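Leif Viklund has been doing the washing at Drudside for 20 years. The house takes in guests from April until the end of autumn, and in a full week he puts through more sheets and towels than most families manage in a season.

He learned the work from Balthasar Mayrhofer, who ran the laundry before him and still comes in when the house is full. Mayrhofer is now 61 and says he has no plans to stop.

"Leif used to fill the drum until the door would hardly shut," Mayrhofer says. "I told him to leave a hand's width at the top. He didn't listen until he'd had a load come out with the soap still in it."

Viklund agrees that this is how it went. "It was all the pillowcases from the top floor," he says. "I had to do every one again."

The two men still disagree about sorting. Mayrhofer likes everything in piles on the floor before the first load goes in. Viklund sorts as he strips the beds, so that the towels come down separately and the sheets are already together. He says it saves him a trip on the stairs - two, if the attic rooms are let. 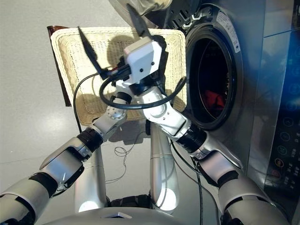

On baskets they are closer. Viklund has tried plastic ones and gone back to wicker each time. "The plastic ones split at the handles," he says. "Then you've got a sharp edge, and it catches on the towels." He wipes the wicker down with a damp cloth and lets it dry before anything clean goes in. Mayrhofer used to line his with an old pillowcase, and thinks Viklund should do the same.

Neither of them uses much powder. Viklund measures it with a cup that came from the kitchen at Cletmont, where he worked before, and fills it to just under halfway. For table linen he soaks the stains first in cold water. Red wine gets salt as well, though he is not sure that the salt does anything.

I asked what he would change if he could. He thought for a while and said he would like a longer line outside. The present one runs from the back door to the wall and holds the sheets from four beds, and on a good drying day he could fill it three times over.

"And a second ironing board," says Mayrhofer.

"You don't iron," says Viklund.

"I would if there was a board free."

The next load was towels, and Viklund went upstairs to fetch them.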